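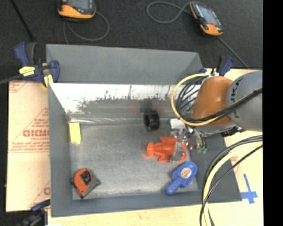 Toy library helper wanted – Otstead, part-time, Saturdays plus one weekday

Hello! I run the Otstead Toy Library, which lives in the old Geerts shoe shop on the corner, and I'm looking for someone to come and work with me for nine hours a week. The job is paid (more on that further down) and it starts in the second half of the month if I find the right person, or a bit after that if the right person has notice to give.

If you've never used a toy library, it works the way a book library does. Families join, they pick out toys, they take them home for three weeks and then bring them back, sometimes with all the pieces. We have 69 member families at the moment and a waiting list for the ride-ons that I don't like to think about. I started it in my own garage when my youngest was in nappies, and I've been doing nearly all of it myself ever since, including the bookkeeping, which you will be pleased to hear is staying with me.

What you'd be doing

Saturdays are the big day. We open at 9 and close at 1, and for most of that time you'd be at the counter with me, checking toys in and out. Every toy has a card with its pieces written on it, and when it comes back we go through the card together with the family. You get quick at it. You also get good at staying friendly while a three-year-old lies on the floor because the marble run is going back in its bag. I'd want you there half an hour before opening to get the ride-ons out onto the footpath and the mats down.

The other day is a quiet one with the door shut, and you can choose any weekday except Friday, when the playgroup has the front room. This is when the cleaning and mending gets done. Plastic toys get washed in the big sink with plain dish soap, wooden ones get wiped and left on the racks, dress-ups go through the machine. Puzzles get put together on the table to see if they're whole. I find that part very soothing, and if you don't then we may not be a good match, as there are a lot of puzzles.

Mending is mostly small stuff – a loose wheel, a doll's arm, a torn box corner, new labels. I can show you all of it. If you can sew a button and use a screwdriver you're already ahead of where I was when I began.

We keep our catalogue on a program called Plukex, which is old and slightly grumpy but does the job. You'd need to be okay with typing and looking things up. I've written out the steps on a sheet that's taped inside the cupboard door, and I still read it myself when I'm doing renewals.

Who I'm hoping for

Someone who likes kids and likes their grown-ups too. We get first-time mums who haven't talked to another adult all week, grandads who want to explain how toys used to be made, and a few childcare workers who come in with a list and need to be gone in ten minutes. I'd love a person who can tell which is which.

You don't need a qualification. You do need a Working with Children check, or be willing to get one before you start (I'll pay you back for the fee). You need to be able to lift a box of train track, and reach the second-top shelf with the step. There are three stairs at the back door and none at the front. If there's something that would make the job easier for you to do, tell me and we'll sort it out between us.

It would be lovely, though it's not a must, if you speak another language. It would also be lovely if you drove, because twice a year we take a carload of toys out to the family day at the showgrounds, and my car only holds so much. The next one is in March, so there's plenty of time.

Students are very welcome to apply, and so are retired people. The last helper I had was with us for two years while studying nursing, and she was brilliant, and I cried a bit when she got her placement.

Pay and the boring bits

It's a casual position, paid at the award rate with super, and you'll be paid every second Thursday. We close for some 14 days over Christmas and New Year, and for the long weekends. You can borrow toys for free for your own kids, nieces, nephews or neighbours – no limit within reason, and the party packs have to be booked like everybody else's.

There's tea, there's instant coffee, and there's a heater that warms one half of the room. Bring a jumper in winter. Parking is free behind the bakery all day Saturday, but on weekdays it's two hours only and the inspector is keen.

There's also a little newsletter called Plultinness (my daughter made the word up when she was four and it stuck). It goes out each term with the new toys in it, and if you like writing or drawing I would happily hand over a page or even the lot. That would be in paid hours, of course.

How to apply

Please write me a letter or an email of a page or less. I don't need a formal resume, just tell me what you've been doing lately, which weekday would suit you, and what toy you'd have borrowed over and over as a kid. Mine would have been the cash register with the bell.

You can drop it through the slot in the shop door, hand it over the counter on a Saturday, or use the contact form on our website. Applications close on Monday, July 8, 2019, at five in the afternoon. I'll ring everyone who applies, including the people I can't offer it to, and I'll ask two or three of you to come in for a paid trial Saturday before I decide.

If you'd like to see the place first, come by any Saturday morning. After 11 is better, once the first rush has gone home. Prams can come right in, dogs can wait at the hook outside.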